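# Review: Flustik hand transfer pump for diesel and heating oil

I bought the Flustik last spring to move off-road diesel from drums into a small tractor and a backup generator. I have used it through one full season and part of another, and 3,000 gallons is nowhere near what I put through it, so take the durability comments as coming from a light user. I paid for it myself.

It is a rotary hand pump with a cast body, a three-piece suction tube that screws together, a steel bung adapter and a short discharge hose. It fits the standard two-inch opening on a 55-gallon drum. The manual says it handles diesel, kerosene, heating oil and light lubricants. It also says not to use it for gasoline, and I have not.

## Setup

Assembly took me 37 minutes, most of it spent on the suction tube. The threads are cut a bit rough, and the middle section would not seat until I cleaned it up with a wire brush. The instructions tell you to use thread sealant but do not say what kind. Get one rated for fuel. Plain plumber's tape will shred, and the bits end up in the pump.

The bung adapter has a small set screw that holds the suction tube at the right height. Leave a gap of an inch or so between the bottom of the tube and the drum floor. Water and sediment collect down there and you do not want to pull them up. The downside is that you leave a little fuel behind in every drum. 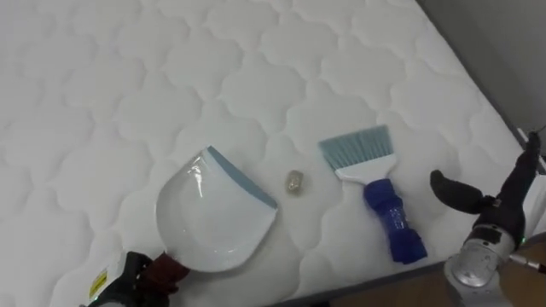
Priming is the weak point. On a full drum, fuel comes up after a few turns of the crank. On a drum that is mostly empty it takes much longer, and if the pump has sat for a month or two it may need a spoonful of diesel poured in through the outlet to wet the vanes. The manual mentions this on the last page. It belongs on the first.

## In use

Once primed, it moves fuel at a steady rate with little effort. The crank handle is long enough to give good leverage and it turns in both directions, so you can run it backward to drain the hose into the drum when you are done. I like that feature more than any other on the pump. My old one left a cupful in the hose every time and it always found its way onto the floor.

The hose is too short. It reaches the generator tank if I park the drum right beside it, but not the tractor, which sits higher. I replaced it with a longer fuel-rated hose from Stirness and two new clamps. The barb on the outlet is a common size, so this was easy.

Cold weather makes a difference. Below freezing the crank gets noticeably stiff, and the packing nut behind the handle started to weep. A quarter turn with a wrench stopped it. I have had to do that 3 times so far. If you tighten it too far the crank binds, so go a little at a time.

## Compared with the Kovalchuk

I owned a Kovalchuk piston pump before this one. The Kovalchuk is lighter and primes faster. It also drips at the spout and has a plunger seal that wears out, and when mine went I could not find a replacement. The Flustik comes with a spare set of vanes and a gasket in the box – a small thing, but it decided the purchase for me.

A 12-volt electric pump would be faster than either. If you fill large tanks every day, buy one of those. The Flustik makes sense if you fill up a few times a month, want something that works without a battery, and do not mind turning a crank.

## What I would change

- A longer hose
- Cleaner threads on the suction tube
- A strainer at the bottom of the tube (I added one from Sundlow and had to trim it to fit)
- A cap for the outlet, to keep dust and insects out between uses

**Update, 12th April:** I took the pump apart before the new season. The vanes show light wear on the edges and no chips. There was a ring of surface rust inside the outlet, which I wiped off with an oily rag. The original gasket went back in. The packing nut is still snug and the crank turns as it did before.

Rating: four out of five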